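Ticket: Archive import stops at 27 percent, then restarts
Product: Nullon Mail Server
Opened by: Doina Petkov, office systems, Lammers
Handled by: Mirjam Smits, Tedico support
Priority: normal
Status: closed

Attachments (3)
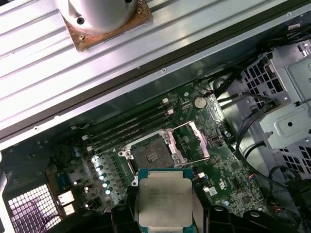
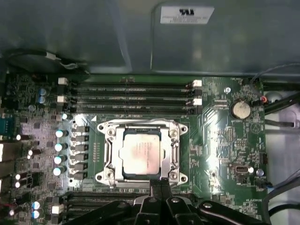
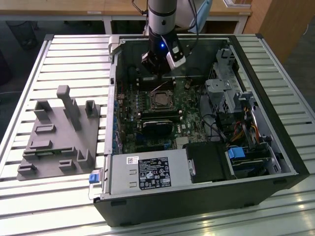
Attachments 1-3: desktop hardware, motherboard and CPU socket.

Doina Petkov, 8:40 am
We are moving old mail from Grarno into Nullon. Small mailboxes import fine. The shared orders mailbox gets to 27 percent, stays there for a few minutes, and goes back to zero. No error on screen. The log only says "worker ended, job requeued". It has done this four times since last night. The mailbox goes back a long way and people in the warehouse search it every day, so we can't leave it out.

Things I have tried:
Restarted the import service.
Deleted the job and made a new one.
Exported the mailbox from Grarno a second time. Same file size, same result.
Ran it with nobody logged in.

Mirjam Smits, 9:25 am
Thanks for the detail. Please send the import log with the level set to verbose. Settings, Import, Logging. Also let me know how much free space there is on the drive that holds the temp folder - the mail drive is a separate question.

Doina Petkov, 10:05 am
Verbose log is on the upload page. Temp drive has 240 GB free, so I don't think it is space. Memory use is flat while the job runs.

Mirjam Smits, 11:15 am
I read through it. The worker opens a folder called Returns/Old, starts building the list of messages, and is stopped by the watchdog before it is done. The watchdog limit is 60 seconds by default. If the worker doesn't report back in that time, it is treated as hung and the job goes back in the queue. That fits what you see on screen.

Normally a folder list takes a second or two. Can you check in Grarno how many messages are in Returns/Old, and whether any of them have very long subject lines or a lot of attachments?

Doina Petkov, 11:50 am
Grarno shows a little under 3000 messages in that folder. Our other folders have more than that and they went through. Subject lines look normal at first glance. I did notice the folder is slow to open in Grarno too. I had put that down to its age.

Mirjam Smits, 1:10 pm
Then I suspect one message and not the folder size. Two steps, please:

1. In the import settings, raise the watchdog limit from 60 to 240. Leave everything else alone.
2. Tick "Log each message" and run the import for Returns/Old only.

Send me the last lines before it stops, if it stops.

Doina Petkov, 2:35 pm
It stopped again, later this time. Last line names a message from a carrier, subject "Re: Re: Fwd: pallet labels". I opened it in Grarno. It is a forward of a forward of a forward, each one attached inside the next. I gave up clicking after a while.

Mirjam Smits, 2:50 pm
That is the cause. The importer opens every attached message to index it, and with nesting that deep it takes longer and longer at each level. There is a depth setting but it is off by default in your version. Add this line to import.conf under [index]:

max_nested_depth = 5

Restart the import service and run the full mailbox again. The message is still brought over whole. Anything attached below the fifth level won't show up in search, but it can be opened by hand.

Please put the watchdog back to 60 before you start. Leaving it high can hide other problems.

Doina Petkov, 4:45 pm
Done. It went past 27 percent in the first few minutes and is now at the end. Message counts match in every folder except Drafts, which is one short.

Mirjam Smits, 4:55 pm
One short in Drafts is usually an empty draft with no sender and no subject. The importer skips those. The skipped list at the bottom of the log will show it.

Doina Petkov, 5:05 pm
Found it in the skipped list, blank draft. Fine by us. The pallet labels message opens in Nullon and search works on the folder. You can close this.

Mirjam Smits, 5:10 pm
Closing. I have asked for the depth setting to be added to the import guide, in the section on large mailboxes. Reply to this ticket if the problem comes back.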